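Opinion > Automation > Teaching by demonstration

Against the perfect demonstration

Tsegereda Workneh

Most teams that teach robots by remote control throw away their untidy recordings. At Undcombe we did so until December, and I now think it was a mistake.

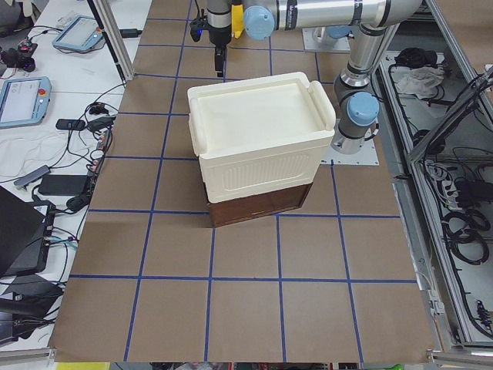
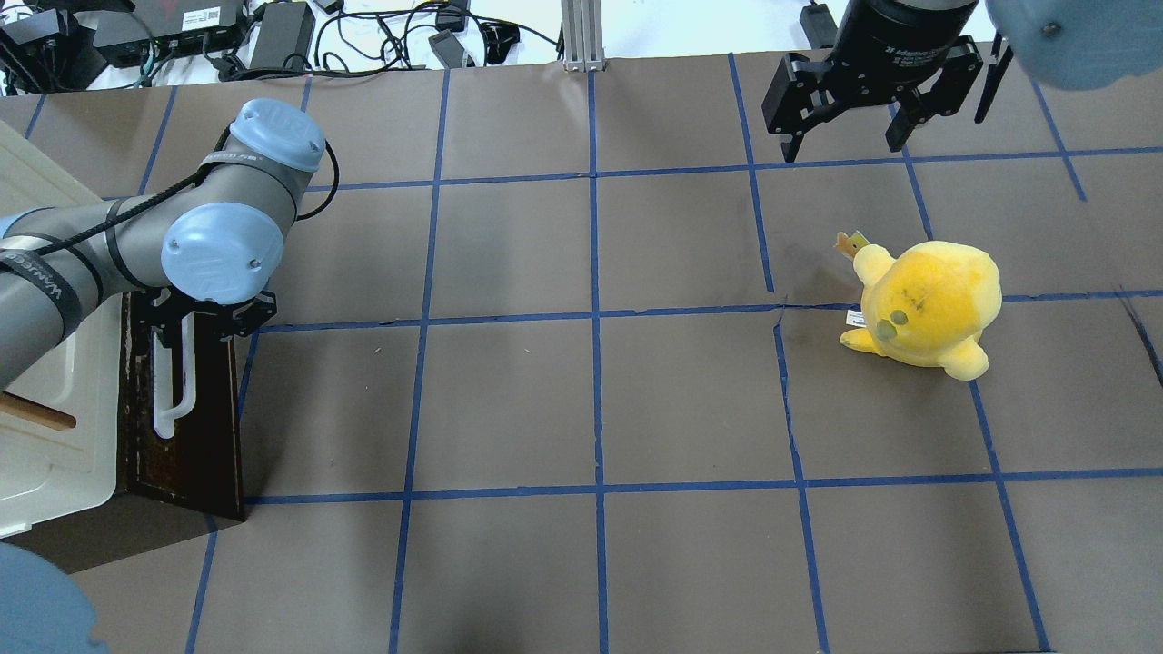 Blue tape on brown paper, one bench throughout.

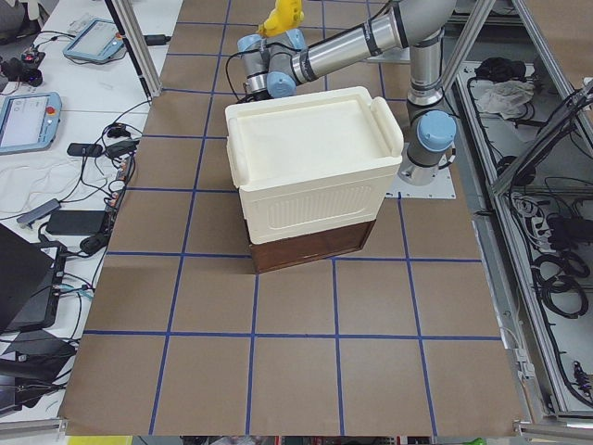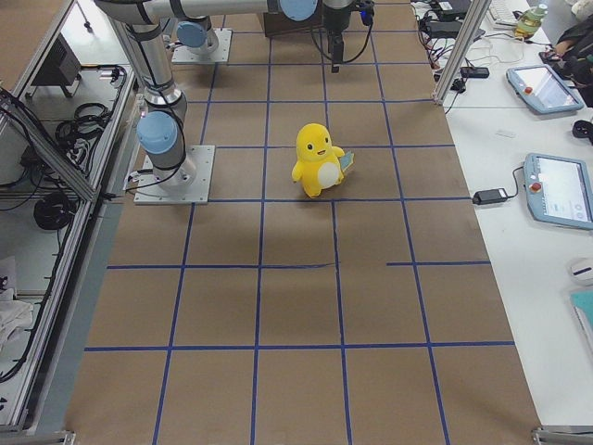
The usual argument is that a policy copies whatever it is shown, so a hesitant operator produces a hesitant robot. That is partly true. But an operator who hesitates and then corrects a poor approach has recorded the correction as well, and a clean set contains very few of those.

We trained on 300 filtered demonstrations, then on 500 with the corrections left in. Over 20 trials each, the filtered policy recovered from a bad first approach twice. The other recovered 6 times. These are small numbers - I would not publish them - but they agree with what the operators had been telling me.

I would still discard dropped connections and recordings where the operator forgot the task. Everything else should be kept and labelled. The labelling is dull work, and it should be paid for in the project budget from the start.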